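Home | Arms | Grippers | Spares | Guides | Basket

Grisomby finger pads, revised pair, for the Akari parallel gripper

If you bought the first batch of these from me, please read the whole page before you order anything else, as there's a fault in them and I'd like you to stop using them.

I sell a small range of bits for two-armed tabletop set-ups, and the Grisomby pads have been my best seller for a good while. In July I started getting messages about fingers that wouldn't let go. The gripper would be told to open, the motor would hum away quite happily, and the fingers would stay put for a second or two and then fly apart (one customer had a mug go clean off the bench!). I couldn't get mine to do it at first. Then I left a cycle test running over lunch, came back, and there it was, stuck shut at 800 cycles with the motor too warm to keep a thumb on.

The trouble was the adhesive under the pad. It crept out with the heat and got into the slide, and once it was in there it behaved like toffee. I've since swapped to a screwed pad with no glue anywhere near the moving parts. The new ones have done 88 hours on my own bench without sticking, and I've been fairly mean to them.

How to tell which you have: old pads are smooth on the back, new ones have two tiny screw heads. If yours are old, take them off with the power disconnected. Please don't prise them while the arm is holding position, I've got a bruised knuckle from doing just that. Wipe out the slide, and send me your order number for a free pair.

There's one more safety thing, and it applies to both versions. The Mateos controller, as it comes, retries a failed open 3 times, each time harder. With a sticky slide that's how things get thrown. Set retries to zero in the Drurnus settings screen until the new pads are on.
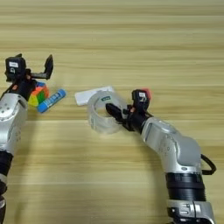

Gripping from the inside is where I'd be most careful. A stuck finger there can carry the whole object off with it when the arm lifts, and a light one will swing about. My usual check is a roll of clear tape stood on its edge, with the right gripper's fingers in the hole and touching the inner rim. Go slowly, keep your own hands out from between the arms, and have the stop button within reach. If the roll comes up with the fingers when you've asked for a release, switch off and look at the slide before you try again.

Sold as a pair, screws and driver bit included. They fit the left or the right gripper. Replacements for first-batch pads go out in the afternoon post, and you don't need to send the old ones back.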